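2021-05-25

I got home so late that the soup was cold and the porch light was off, but I want to write this down before I sleep, because it was a good club night and I will forget the small parts otherwise.

We were at the Gatimdale building again, in the curtained corner with the rails on the floor, and I finally got a long turn with the hand-held grippers. I have been so jealous of the others all month! The team is calling our project Usora now (Prellska lost the vote, and I am still a little sore about it, having thought of it on the bus and grown fond of it). The whole idea is that a person does a chore with a gripper in each hand, over and over, and the recordings go to the students on the training side. We want 50 good ones of the basket task before the summer break, and tonight I added four. Four! It sounds like nothing, but my forearms would tell you otherwise. 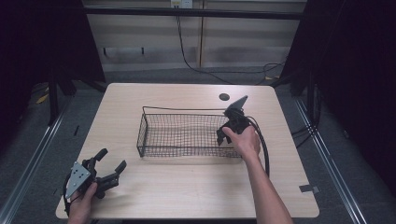 Me with both grippers and the wire basket, right one going in by the rim.

The right hand has gotten easier. I come in over the end of the basket with the jaws tipped down, and I try to breathe out while I do it, like threading a needle at my grandmother's kitchen table. The left hand is another story – it wants to wander off and do its own thing, and I keep having to remind it that it has a job too. Then there are the cables. I have learned to let the right one lie in a big loose loop on the table, and that helped more than all the advice I got in October.

I threw out two tries for going too fast. The folder for the whole club is at 761 clips now, counting the cup and towel ones from the fall, and I felt rather proud scrolling down through it, even past my early ones, which are pretty wobbly.

Walked to the Tan Street stop afterward and missed the bus by nearly a minute, so I sat and ate the crackers from my bag and practiced pinching with my left hand. Must remember to bring the notebook back on Thursday, and to ask whether I can try the towels next.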